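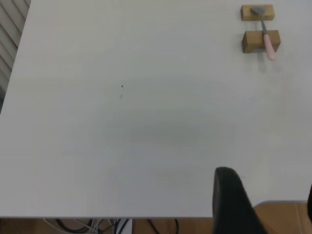
Spatula-like utensil resting across two blocks, white tabletop.

I have been asked twice now how I work out drying times for limewash in the back bedroom, so I am putting the method down once and linking to it.

The walls are old lime plaster over stone, patched in gypsum by whoever had the house before us. The two take up water at very different rates. I mist a test patch of each, start a timer and note when the sheen goes. On the lime it was 15 minutes; on the gypsum patches the surface was still shiny at 20. That gap is what gives you the blotches.

Bushra Marwat suggested a thin casein primer on the patches only. I tried the Renel one, diluted further than the tin says, and left it overnight. The patches then matched the rest closely enough for me.

Room temperature was 16 degrees throughout, window open a crack. I would not go much colder. Coats need to be thin, about the thickness of milk, and each looks like a mistake until it cures – leave it alone.

Four coats so far. The chimney breast still shows a faint line at the join, and I will give it a fifth in March, once the flue has been swept.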